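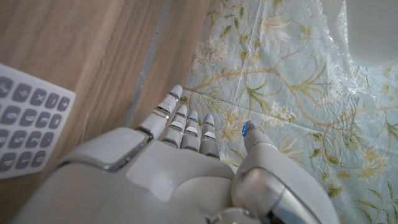
4. Preparar a mesa de embalagem

Esta secção aplica-se ao rolo de plástico bolha Amska, referência 3165, e a qualquer rolo de tamanho semelhante. A preparação é a mesma para objetos pequenos e médios.

4.1 Retire da mesa tudo o que não vai embrulhar. Pode deixar à mão a calculadora, para somar as medidas.

4.2 Passe um pano seco no tampo. Grãos de pó presos entre o plástico e o objeto riscam superfícies polidas.

4.3 Pouse o rolo a meio da mesa, com a ponta solta virada para si.

Nota: se trabalhar junto a um tecido, mantenha-o liso. As dobras prendem a borda do plástico.

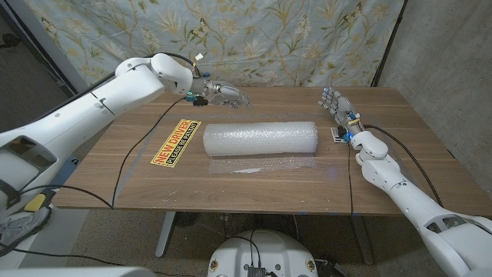 Texto: Equipa editorial Priltari

4.4 Autocolantes e letreiros planos, como o amarelo com as palavras "NEW DRIVER" e "PLEASE BE PATIENT", ficam ao lado do rolo até à sua vez. Embrulhe-os sempre estendidos, nunca enrolados.

4.5 Verifique a face das bolhas. O lado com relevo fica virado para o objeto e o lado liso para fora.

Cuidado: não use plástico bolha diretamente sobre tinta ou verniz fresco. Coloque primeiro uma folha de papel de seda.

5. Medir e cortar

5.1 Meça o objeto no ponto mais largo. Multiplique por 2 e some 9 cm para a sobreposição.

5.2 Marque a medida na borda do plástico com uma caneta de feltro.

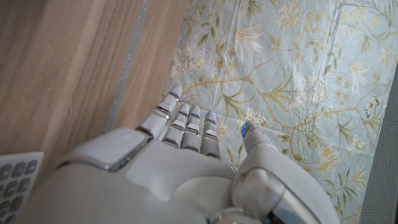
Flukville – Departamento de Embalagem e Expedição

5.3 Se a mesa tiver uma junta no tampo, não a use como guia de corte. A lâmina pode entrar na fenda e desviar-se. Use uma régua metálica e uma base de corte.

5.4 Para puxar o plástico, segure o rolo por uma extremidade com uma mão e levante a folha pelo canto com a outra. Mantenha a folha esticada, sem forçar.

5.5 Corte a 90 graus em relação à borda. Um corte enviesado deixa um dos cantos do objeto sem proteção.

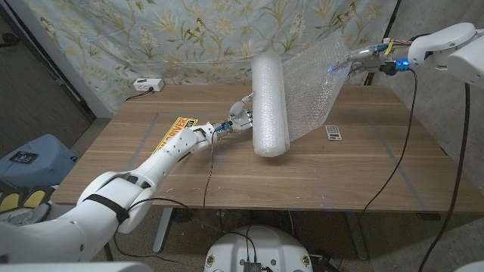 5.6 Enrole de novo o que sobrar, apertado, e prenda com uma tira de fita Mensah. Guarde o rolo na vertical, longe do sol.

Nota: as sobras com menos de um palmo servem para encher os cantos da caixa.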